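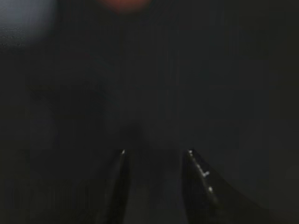 Photo: Océane MacPherson

Search this diary…
2 min read

24 Jan 2026

Gripper night! Both fingers are on the arm at last, and I could sit and look at them all evening (I more or less did). Jaws wide open, tips nearly level, little glints all down the inside of the right one. I love how mean they look in the dark.

Vitalii came over to the workshop at Hardale with a bag of screws and we got the wrist wired in one go, six joins, no swearing. I've named the arm Pukik and he has given up arguing. The print for the left finger took 44 goes at the settings back in July, so seeing it bolted next to its partner made me daft with joy.

Still to do: shorten the cable, find the 70 mm bracket, ask Vitalii for his good pliers again. Bed now, I smell of solder.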